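**Handout 4: Displaying small pieces, and the table underneath them**
Short Course in Home Display, Lumitdale (tutor: Chanida Kaewkla)

Welcome back, everyone, and thank you for bringing in so many bowls and saucers last time! I promised we would slow down a little and talk about stands, so do bear with me, as I can go on about stands for quite a while.

A bowl lying flat shows you its rim and not much else. Stood up on its edge, it shows its inside, and with a glossy glaze that is often the part you fell in love with. Wire stands are my favourite for small pieces. Set the feet down first, then lower the bowl in, and turn the whole thing until the inside faces whoever will be looking at it.

Then there is the table. Pale wood made up of strips has joins, knots and a grain of its own, and Pak-hei asked (a lovely question) whether these compete with the piece. With a dark bowl, I find they hardly do.
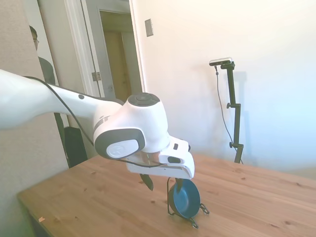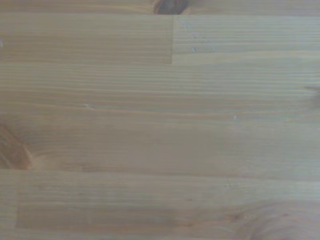 *Fig. 4. First, dark blue bowl on a black wire stand; second, the pale wood grain close up.*

For next time, please:

- bring one small bowl and any stand you like
- try it on two different surfaces at home, and jot down which you preferred
- read Tomomi's notes on plate hangers, pages 74 onwards in the course folder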